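**Shared kitchen reopens to members after two-week closure**

November 11, 2024

The shared kitchen on the first floor of the Rolia building is open again. It closed while the worktop was replaced and the plumbing under the sink was renewed, and members had been asked to use the smaller room on the ground floor in the meantime.

Carla Saliba, who looks after bookings, said the work took two weeks and that the old sink unit had been leaking into the cupboard below it since June. The tiling was kept. A few tiles had to be lifted near the pipe and were set back in new grout by the fitters, Sternitz.

The final bill has not come in, but the house had set 3,000 aside for the job and Saliba expects to stay within that. Any money left over will go towards a second fridge, which members voted for at the summer meeting.

Small appliances are back on the counter. The toaster oven and the two-slot toaster are to be used one at a time until the electrician has looked at the circuit.
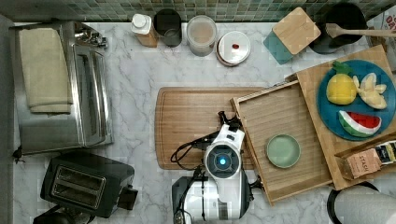 Chopping boards and trays may stay out on the worktop during the day, but must be washed and dried by whoever used them last. Members are asked not to cut directly on the new surface or to put hot pans down on it. Lemon juice, vinegar and red wine should be wiped up at once. A cloth and warm water will do for ordinary cleaning, and the spray cleaner formerly kept by the sink should no longer be used.

Shared dry goods are again kept in lidded containers along the tiles. Anyone who finishes a container should wash it before it is filled again. Food that belongs to one member goes on the named shelves in the larder, as before. Items left there without a name will be moved to the shared shelf after 21 days.

The question of where to keep tea and other small things came up several times at the last house meeting. Randa Aoun had asked for a place within reach of the kettle, so that people making a drink would not have to open the cupboards behind someone who was cooking. The meeting agreed to try a low wooden unit with two drawers at the back of the counter. Its top can be used for a plate of fruit or for a small box, and tall cartons can stand against the wall.

"We had a drawer full of tea bags that had come out of their boxes," Aoun said. "I would like to be able to find the peppermint without tipping the whole lot out."

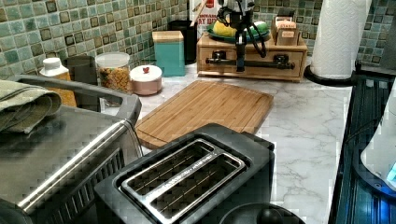
Page 2

The unit is on trial until the next house meeting, when members can say if they want to keep it. Saliba said that two people had already asked for a larger one and one had asked for none at all. Suggestions can be written in the book by the door.

Evening bookings start again this week. The Issa supper group returns to its usual slot, and the bread class run by Clanditico will go ahead as planned. The class is full, but a waiting list is open. The room may hold up to 40 people for a meal when the folding tables are out, and groups of that size should book both the kitchen and the dining room.

Keys are held at the front desk. Members who borrowed pans or baking tins for use downstairs during the closure are asked to return them to the tall cupboard. The large colander and the lid of the fish kettle are still missing.

Breakages and faults should be reported to Carla Saliba at the desk or by a note in her pigeonhole.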